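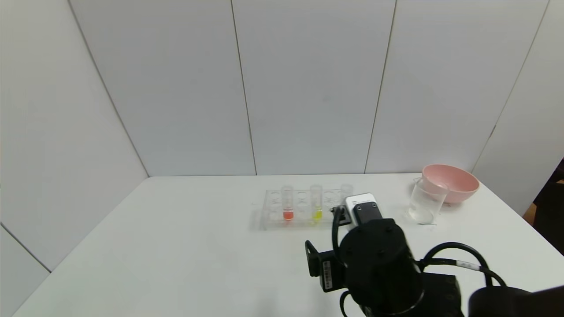 Three tubes in the clear rack.

September 8, 2019
Zostton workshop notebook, Skirarier build notes

Long one today, so put the kettle on. I finally sat down with the lighthouse chapter from the first door to the last and played it the way a stranger would, headphones on and the debug overlay hidden, and I came away much fonder of it than I was in June. The stairwell is lovely now! The colour of the fog against the lamp does half the storytelling for us (thank you, whoever warmed up the greys).

The trouble is still the footsteps. They're meant to trail the player by a beat so you start to wonder if they're your own, and on the stone floors that works beautifully. On the wooden landing they catch up. I had the log open in Tedimeck afterwards and the delay is set to 600 milliseconds everywhere, but the landing has its own sound volume, left over from the old layout, and it ignores our setting and plays its own. I've deleted the volume in my branch and haven't merged it. Would someone with fresh ears please have a go first?
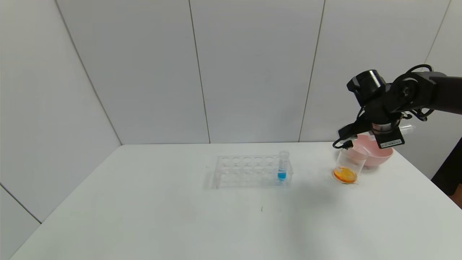 Blue liquid in the front row, right-hand end.

Next, the saves. Chapter 2 remembers which doors you've opened but forgets which ones you've locked behind you, so if you quit in the cellar and come back, the thing in the hallway can stroll right in. I laughed out loud and then felt rather bad about it, as I'd been telling everyone the cellar was the safe room. My guess is that locked and closed share a flag. I tried splitting them and old saves wouldn't load

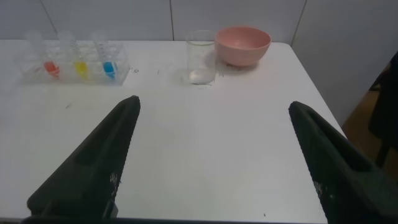 until I gave the new flag a default, and even then the pantry door came back locked from the wrong side. I've put it back the way it was for now. Old saves matter to me, and I'd like us to honour them if we can possibly manage it.

Memory is behaving. The cap for the chapter is 2,000 props and we're under it even with the boathouse loaded, though the rope coils are greedy and could be merged.
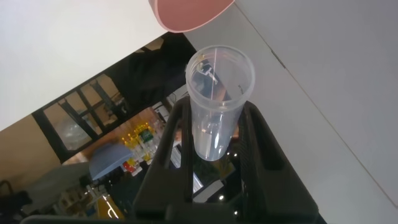 Maureen Tulk
Level design and odd jobs, Zostton

On to the Aranda map, which I've been putting off. I walked the harbour end twice and got lost both times, and I drew the thing. The bell is supposed to pull you toward the pier, but it sounds the same from every alley. I'd like to try muffling it behind the net sheds and letting it ring clear along the water. There's also a gap in the sea wall near the fish market that you can squeeze through if you crouch and lean, and you end up standing in the bay looking at the undersides of the houses. Rather peaceful down there.

For the next session:
- landing footsteps, second listener before merging
- door flags, start over from a clean Chapter 2 save
- bell falloff, try it at 4 points along the harbour
- plug the sea wall
- rope coils, if there's an afternoon going spare

I left my controller plugged in at the end desk, the one with the sticky left trigger. Please use the other one for timing anything.

Zostton workshop notes | Contact | Back to top
We use cookies to remember your reading preferences. Accept | Manage settings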